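4.2 Wardrobe turnover

Respondents in the Adunham survey owned a mean of 36 scarves and, by their own diaries, wore the same two. Pinto calls the rest "aspirational stock," a kinder phrase than the one used by several spouses. Of the 2,448 diary entries, 139 mention a scarf bought for a wedding and not worn to it. Silk fared worst, being admired, folded and feared. Cotton went out in all weathers and got no thanks. The July entries, when any neckwear is an act of will, were kept in the totals.

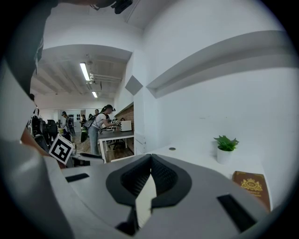

Figure 3. Hand-held gripper with two black padded fingers.

Regional differences were small, though Broltness respondents ironed more, or said they did.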